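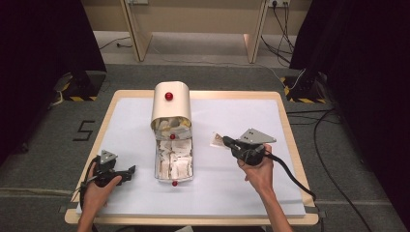

Tissue dispenser, cream, with red balls.

Review: the Edulitz bedside lamp, five weeks in

I bought the Edulitz because my old lamp had begun to hum, and because I had a cold and was making decisions I wouldn't normally make. It arrived in October 2022 in a box big enough for a goose.

Assembly took one evening. The instructions are eleven drawings of a cheerful bald man, who at step seven has plainly lost a screw and is hiding it from his family. I lost the same screw. Claldale, who make the thing, sent another within the week, along with a second bald man.

Once it's together it's a decent lamp. The light is warm, the base doesn't skid, and the advertised 413 lumens are plenty for reading in bed. The dimmer has three settings: dentist, restaurant, and off. I'd have liked one between the last two, for finding a glass of water without meeting my own reflection.

My complaint is the switch. It sits at the back, low down, where your hand arrives only after visiting the clock, your glasses and whatever you were drinking. My sister Sille Hafstein has the older Drerkport model with a switch on the cord, and she brings it up more than I think is polite.

The cord itself is short. The bulb is meant to last 3000 hours, and at my rate of reading (two pages, then asleep with the thing on) we'll be there by spring.

Four stars. One off for the switch. The spare screw is in the kitchen drawer if anyone wants it, as the first one was in my slipper.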